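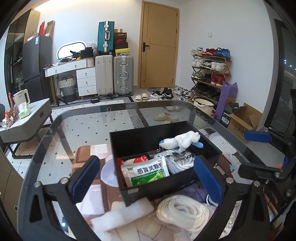
Sorting a house before a move goes faster if you start with the small things and leave the furniture for last. Most people do it the other way round, then spend the final night throwing loose items into whatever bag is closest. Begin with one surface in one room. A black box with compartments on a glass-topped table is a good place to start, with a medicine packet, a plush toy on a chain and a patterned bag all sharing the same space. Those three things belong in three different moving boxes, and a glass table with a lower shelf needs clearing on both levels before it can be wrapped.

## What you need

- Small and medium cartons (leave the large ones for bedding)
- Packing tape and a dispenser
- A thick marker
- Plain newsprint
- A notebook for the box list
- Zip bags for screws and cables

## Step 1: Set up four piles

Clear a patch of floor and mark it off with tape into Keep, Give, Trash and Ask. The Ask pile is for things that belong to someone else in the house. Stelios Stefanou and I let ours grow for a month before we left Clundville, and it ended up bigger than Keep. Settle it every evening.

## Step 2: Check dates and caps

Read the date on every medicine and vitamin. Expired ones go to a pharmacy drop box where there is one. Anything you still take goes in the bag that travels with you — never on the truck.

## Step 3: Pack by destination

Write the room the box is going to, not the room it came from. Number each box on two sides and the top, then copy the number into the notebook with a short note of what is inside. "53, kitchen, baking pans" is plenty. We finished at 164 boxes for a three-bedroom house, and the list saved us from opening most of them in the first week.

Keep books in small cartons. Wrap plates one at a time and stand them on edge.

## Step 4: Take glass tables apart

Empty any shelf underneath first. If the top lifts off, have two people move it, wrap it in a blanket and tape cardboard over the corners. Carry it upright. Put the screws in a zip bag and tape the bag to the frame, not to the glass.

## Step 5: Pack the first-night box

Load it last so it comes off first. Ours had:

- Toilet paper and soap
- Phone chargers
- A pan, two bowls and a can opener
- Sheets for one bed
- A box cutter

Tape it with a different color so the movers can spot it.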